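Doorway sills, the forgotten ten centimetres

You can mop both rooms until they gleam and the bit in between will still carry a week of toast crumbs and dog. Black stone is the worst offender. It was sold to us as a colour that hides the dirt, presumably by someone who never owned a lamp.

Vacuum first, or you're just making grit soup. Then a damp cloth with a drop of dish soap, wrung out hard, and press along the edges where the grout sits.

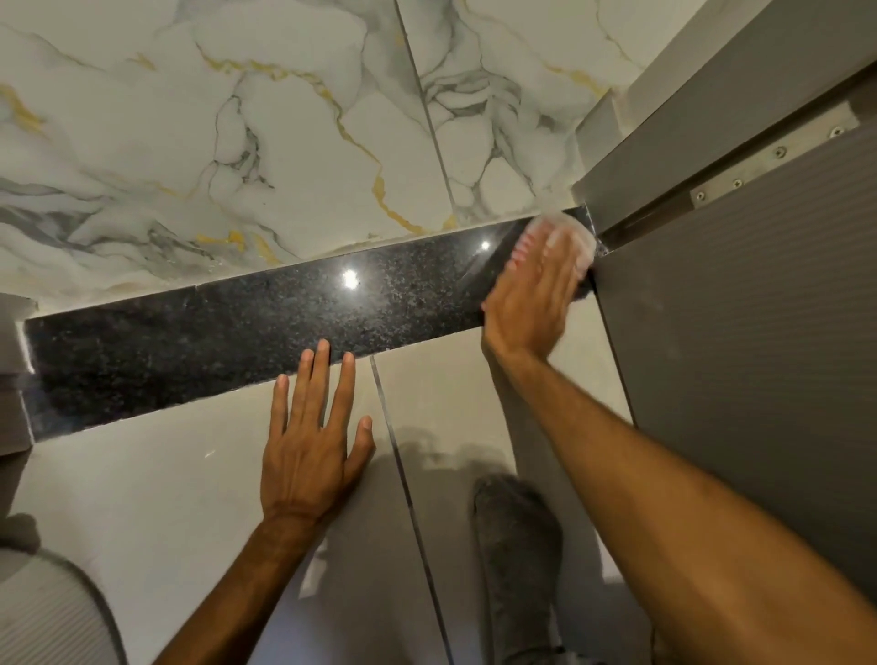
Skip the vinegar - some stone sulks for years afterwards. Buff with an old tea towel, check it from a low angle, and do the smeary end again.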